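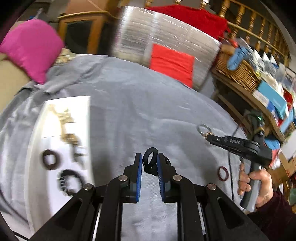

Page last changed: 01/08/2026

Sorting hair ties with the hand grippers

I've sent 102 takes of this job to Cirkero so far, and small stretchy things are my favorite! Spread a plain gray cloth first – black ties still show up fine on it. Pinch a tie by one side of the loop and keep your wrist slow, or the learner picks up your jerks too. Mix thick ties with thin rings, and move them between takes. Dropped one? Leave the fumble in and pick it up again (Grigore Bogdan taught me that – recoveries are good examples).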